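Quick writeup of how we build the gripper self-mask for the wrist cam. Harish asked twice, Youssra asked once, so it goes in the wiki. Assumes you have the Koro workspace built and the arm homes clean. If not, go do that first – the setup page is Reece's.

## Why bother

Fingers are in view all the time. Depth sees them as an obstacle right in front of the tool. Planner then thinks the arm is in collision with itself and refuses to move, or worse, plans some huge detour. Mask them out before the point cloud gets built. Not after.

## What you need

- Koro on the `wrist-mask` branch or later
- wrist cam calibrated (intrinsics only is fine for this)
- a surface with no strong pattern, matte if you can get it
- lights on as you normally run them

## 1. Park the arm

Go to the mask pose:

```
koro arm goto mask_pose
koro gripper close --force low
```

Low force. High force bends the tips a bit and the mask comes out wrong for the normal grip. Wait for `gripper: settled` before you go on. It lies if you ask too early.

## 2. Grab frames

```
koro cam record wrist --n 226 --out closed/
```

226 is just what Ho-yin used the first time and it works, so we kept it. Jog the wrist a little while it records. Small moves. The fingers stay put in the image and the background slides, that's the whole trick. If you forget to jog, everything is static and the mask eats the table too. Ask me how I know.

Then open the gripper all the way and do it again into `open/`. Then half open into `half/`. So 3 folders.

## 3. Build the masks

```
koro mask build closed/ --method variance --thresh auto
koro mask build half/ --method variance --thresh auto
koro mask build open/ --method variance --thresh auto
```

Takes a minute or so each on the bench PC. Output is `mask.png` next to the frames. White = finger, black = world.

If auto threshold gives you speckle, set it by hand. Start at 770 and go down in small steps. Too low and you lose finger edges, too high and bits of background stick to them. Units are raw variance, don't try to make sense of the number.

## 4. Check holes and edges

Open the overlay:

```
koro mask view closed/mask.png --overlay
```

Look at the edges first. Soft highlights move when the wrist moves, so shiny spots on a finger can get classed as background. You get little bites out of the mask. Fix with

```
koro mask close-gaps closed/mask.png --radius 3
```

Careful with that radius. Bigger fills real openings in the finger as well, and then you throw away depth you could have used. Dilate by a few pixels when you're done, the depth edges are always fatter than the color edges.

Reda's rule: if a blob in the mask doesn't touch the bottom edge of the image it's not a finger, delete it. Works for our mount. Will not work if you flip the camera.

## 5. Hook it up

In `perception.yaml`:

```
self_mask:
 source: interpolate
 closed: closed/mask.png
 half: half/mask.png
 open: open/mask.png
 on_missing_width: closed
```

Interpolate picks the nearest mask by gripper width. Not real interpolation, bad name, sorry. Resart the perception node after, it does not hot reload.

## 6. Sanity test

Park again, gripper closed, nothing under the fingers. Run

```
koro cloud count --near tool
```

Before masking we got nearly 3,000 points around the tool. After, should be zero or close to it. If you still see a clump, check the timestamp offset between gripper state and camera – stale width means wrong mask, and it looks exactly like a bad mask.

Then do a slow open and close and watch the cloud. Flicker at the switchover widths is normal. A finger shaped wall is not.

## Known problems

- Mask is tied to image resolution. Change the resolution, redo all of it.
- New finger pads = new masks. Even if they look the same.
- The Bennani driver crops the image by default and says nothing. Turn cropping off or the mask is shifted.
- Vikbridge cell has its own mount, don't copy masks over from ours.

## Picking the closed view

The closed mask is the one to get right, it's also the fallback when the width reading drops out. Check the seam and the cutouts. With the fingers shut there's only a thin line between them, so let the mask run straight over it, no usable depth in there. The triangular cutouts near the upper ends are different – gray fabric shows through both, so those should stay black in the mask. If close-gaps filled them, drop the radius and run it agian. Same if the lemon panel behind the table leaves specks in the top half: delete them, they don't touch the bottom edge.

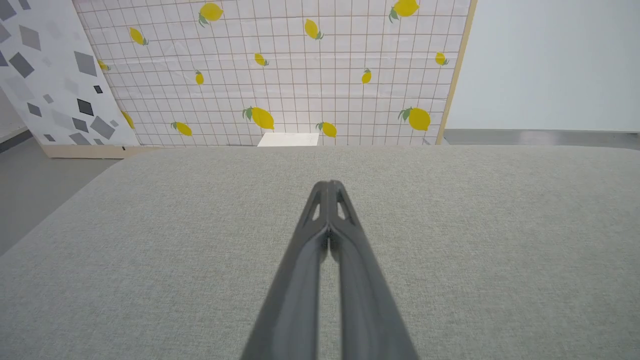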